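Lenum Worktop: Care and Set-up Guide
Section 5. Cleaning and looking after the gloss surface

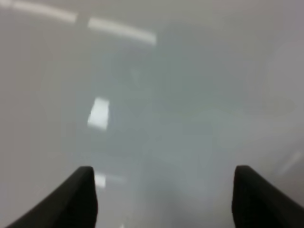
Before first use, wipe the whole surface to remove dust left over from packing. Gloss finishes show smears more readily than matt ones, and most marks left after cleaning are dried detergent.

You will need:
Two soft, lint-free cloths
A bowl of warm water
Mild washing-up liquid

5.1 First clean

1. Peel off any protective film that is still in place. Start at a corner and pull slowly, keeping the film low and flat. Do not lift it with a blade.
2. Brush away loose grit with a dry cloth. Use no pressure at this stage.
3. Add a small squirt of washing-up liquid to the water. Dip one cloth and wring it out well.
4. Wipe from the back edge to the front in straight, overlapping strokes.
5. Rinse the cloth in clean water and go over the surface again.
6. Dry at once with the second cloth.

Note: If a sticky patch remains where the film was fixed, lay a warm damp cloth over it for 2 minutes and wipe again. Repeat if needed. Do not scrape.

5.2 Daily care

1. Wipe up spills as they happen. Tea, beetroot, curry and red wine should not be left overnight.
2. Clean with a damp cloth and dry with a separate one.
3. Lift pans, trays and small appliances when moving them. Dragging leaves fine scratches that show up under ceiling lights.

5.3 Checking for smears

1. Leave the kitchen lights on and stand at one end of the worktop.
2. Bend down until you are looking along the surface at a low angle.
3. Look at the reflections of the lights. A cloudy edge to a reflection usually means there is a film of detergent.
4. Wipe the cloudy area with clean water only, then dry.

Note: Pale grey surfaces pick up colour from walls and cupboards nearby. A patch that moves when you move your head is a reflection and needs no cleaning.

Caution: Never use scouring pads, cream cleaners, bleach or oven cleaner. Damage caused by these is not covered by the guarantee.

Caution: Always use a trivet under hot pans. Do not cut directly on the surface.

5.4 Light scratches

Very fine scratches can be reduced with Nurnance gloss polish, part number 194. Try it first at the back, where a mark will not be noticed. Apply a little with a dry cloth, work in small circles, and buff off before it dries. Deeper scratches cannot be polished out. For these, see Replacing a section, page 38.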